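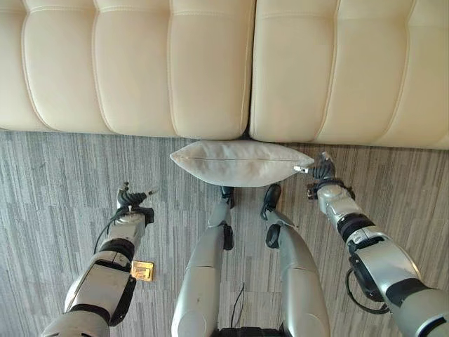 Stop buying better hands and start looking after the ones you've got. That's my whole argument, the rest is me being cranky about it.

I keep a two-armed unit running in the lounge at Rondari. Legs, arms, two fingered hands, the wrist cameras, cables everywhere. The job is tidying. Pillows off the carpet, pillows back on the sofa. Sounds like nothing. It is murder on a hand.

Every time the pickup rate slips, same conversation. New fingertips from Ogura? New grasp model? A whole new wrist? And every time I go look and it's a cable loop that got re-routed wrong, or a sleeve riding down over the fitting, or a pin that somebody tightened by feel in April and never wrote down.

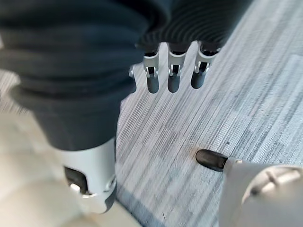
Fingers are where the time should go. Knuckle pins, tips, the little gaps where lint gets in. Carpet lint is worse than metal dust, I will die on this hill. Metal dust you can hear. Lint just sits in the joint and makes the finger a hair slow, and then the hand closes crooked and the pillow spins out, and everyone blames the software.

Our check takes 30 minutes if you don't rush it. Power down, hands open, brush out each joint, wipe the tips, flex every finger by hand and feel for drag. Then the wrist camera, wipe and re-aim. Then the cables. We logged 155 pickups between checks as the point where ours starts getting sloppy. Yours will be diffrent. Find your number, don't borrow mine.

And yes, people skip it. Of course they do. The Tustari checklist we inherited had 68 lines on it. Sixty-eight! Half of them about the battery. You give a tired person that many boxes and they tick them standing in the hallway. I cut it to one page and the joints started getting cleaned.

Set up the room too, while you're at it. Same starting spot, same distance to the sofa. Know where your floor outlet covers are before a foot finds one. A glossy leather sofa under bright light is a pain for the cameras, so check the exposure in the morning and again after lunch.
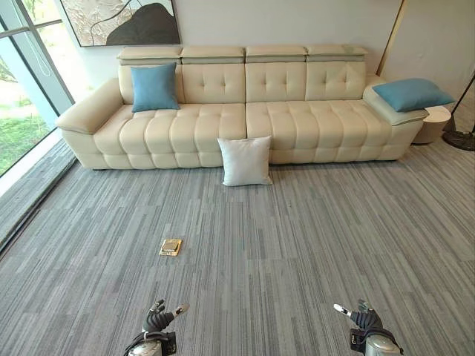 What about calibration

Do it after the cleaning. Never before. I've watched a crew at Ronum calibrate a dirty hand, get a nice tight result, then clean it and wonder why it was off. You calibrated the lint, guys.

Do it at working height as well, with the arm reaching down. Cables pull different when the arm is low. A wrist that's perfect up at chest level can be off by enough to miss a pillow corner, and a corner is all you get sometimes.

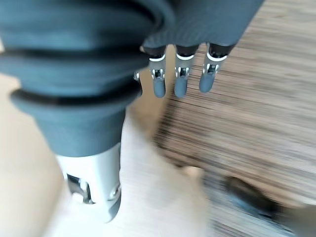

Also do one slow pass and one fast one. Slow tells you about the joints. Fast tells you about the sleeve and the cable, because that's when they start to swing and tug. If the fast pass is bad and the slow one is fine, leave the fingers alone and go look at the wrist.

The pushback I get is that none of this scales. One unit, one room, fine, but what about 60 of them? Well then you need sixty clean hands. Budget for the person with the brush. Cheaper than a new wrist, I've seen the quotes.

Anyway. Write down what you tightened, and put the date on it. I have to go re-do a cable.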